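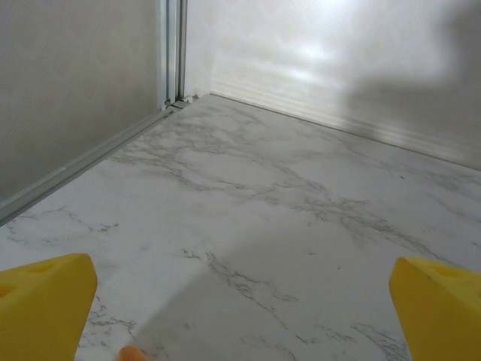
Marble-patterned flooring with thin grey veins, towards the corner of a small enclosed space

Marble-effect flooring is any floor surface given the look of veined white marble. It is sold as sheet, tile or plank, and is often chosen for small rooms and cupboards. The most copied pattern is loosely called "Carrara", though sellers apply the name to almost anything white with grey lines.

Claims made for the flooring should be read with care. A Pluta brochure said its pale finish made a room look 20 per cent larger — no method was given. Solange Tavares, who compared 38 samples for a trade newsletter, found that most repeated the same veins within 2 metres, including several sold as "non-repeating".

Pale floors are also said to hide dust. This may hold for light dust, but dark hair and crumbs show plainly between the veins. A faint sheen can make streaks from mopping easier to see near a lamp.

Whether the pattern adds to the value of a home is disputed, and the figures quoted come mainly from firms that sell it.

See also: Floor tile, Terrazzo, Skirting board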